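Document rev. 2, March 5, 2022. Supersedes the November issue.

# Soster Finger Pad Set and Handling Practice Sheet

**Part no. 587** (pad set, pair)
**Part no. 716** (pad set with laminated practice sheet)

The Soster set comprises replacement grip pads for two-finger parallel grippers, supplied with a written practice sheet for tabletop manipulation cells. The sheet was drafted by Ataahua Henare at Flimstead and covers object handling, bench condition and the placement of people during operation. It does not replace a site risk assessment, and compliance with the standards applicable to the cell remains the responsibility of the integrator.

## Scope

The sheet applies to fixed and mobile-base arms working over a flat bench with light household or workshop articles. It does not apply to:

- sharp-edged or pressurized goods
- loads above the gripper manufacturer's rated payload
- cells without a category-rated emergency stop

## Bench practice

1. Clear the approach path of both fingers before enabling motion.
2. Keep bagged stock at the back or side of the bench, outside the working area.
3. Mark object start positions with tape or marker. Renew marks when they are no longer legible.
4. Route cable loops so they cannot snag at full wrist rotation.
5. Wipe the bench at each shift change. Record any finger with chipped edges.
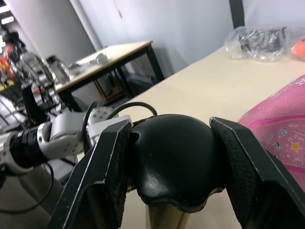
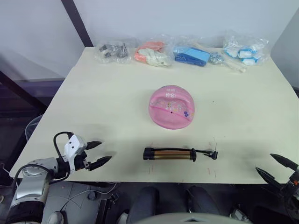
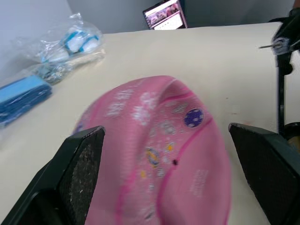
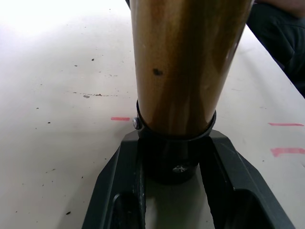 ## Grip force

Set force by article class, starting from the lowest setting and increasing in single steps until the article holds through a slow lift. Thin shells and fabric goods are Class A. Rigid cylinders and metal-bodied tools are Class B. Where an article combines both, use the Class A limit and reduce travel speed.

Polished metal requires a clean pad. Residue from lubricated articles is to be removed with a lint-free cloth and isopropyl alcohol. Do not use acetone.

## People near the cell

Operators stay behind the far edge of the bench while the arms are enabled. Hands enter the work area only after a protective stop has been confirmed at the pendant. A software pause is not a protective stop.

## Inspection and replacement

Inspect pads every 11 operating days. Replace in pairs if the surface texture is worn smooth at any point or if the bond has lifted at a corner. Torque values are printed on the inner flap of the packet.

## Compatibility

Fits Arkberg and Thiele finger plates with the standard two-screw pattern. Older Thiele plates need the adapter shim, ordered separately. Colour: black only.

Technical enquiries to Simão Barreto, Soster product support. Quote the part number and the lot code from the packet.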